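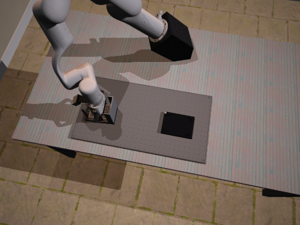 Home Contents Previous Next Search

4. Results: slope before formulas

We were delighted by how quickly the ninth graders at Tudby took to slope once they drew it by hand. Of 1,118 sketches collected in November, 91 percent had the steeper line correctly marked, and many had cheerful notes in the margins!
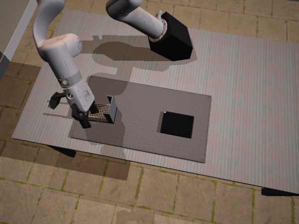
Why did we delay the formula?
Students in the Gebreyes pilot memorized it early and then stopped looking at their graphs, so we let them draw for 24 lessons first.

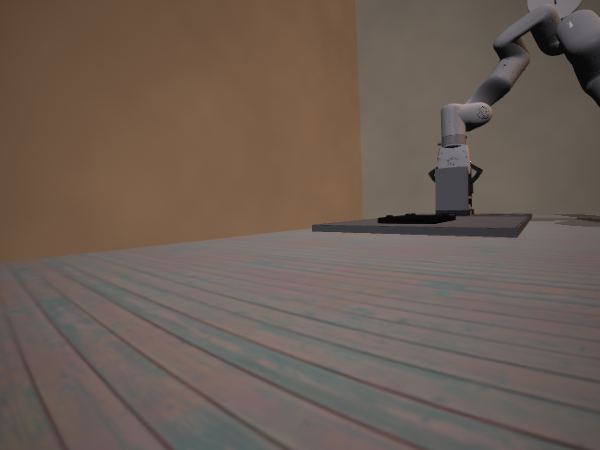
Vol. 4, p. 91

Căpraru's scoring guide gave credit for any sound reasoning, including gestures, and this opened up some wonderful class talk.

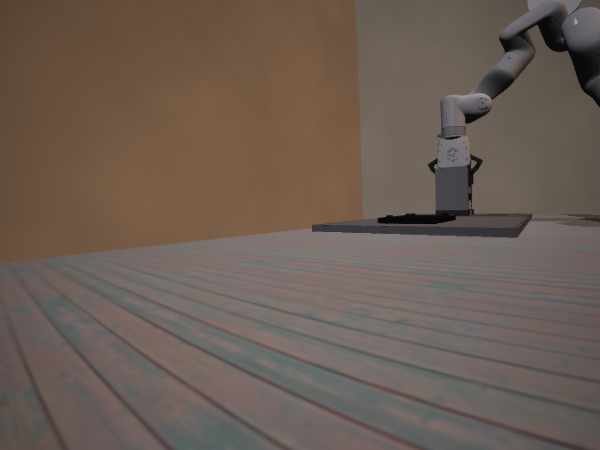
Lines close to vertical were the hardest and, for us, the most fun to teach. Students at Wamano often called their slope "zero" when they meant "no slope at all." A room corner makes a great prompt: in Figure 4, the line where the orange-brown wall meets the gray-beige one is nearly vertical but leans very slightly right as it goes down, so its slope is large and negative.

Figure 4. Two walls meeting in a nearly vertical line.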